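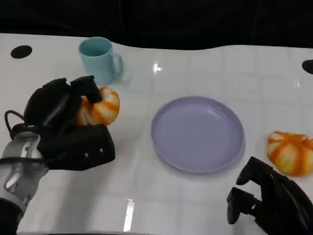
Diệp Châu laughs when I ask how long she has been making marmalade. "Since I burned my first pot!" she says. Her stall at the Dondlow market sold 2,397 jars last season, every one cooked in her own kitchen in batches of 12.
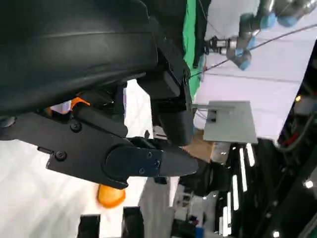

She learned from a neighbor in Skolley, who swore by a long overnight soak. "The peel goes soft, and the smell in the morning, oh, it's wonderful," she says. I tried her August batch on toast and went back for more (twice). It's bright and bitter and just sweet enough.
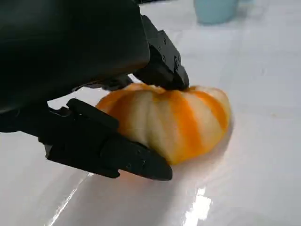 A peeled orange on a white tabletop.

Next up is a blood orange version with ginger. "I've made it 3 times and I'm still fiddling with the sugar," she says.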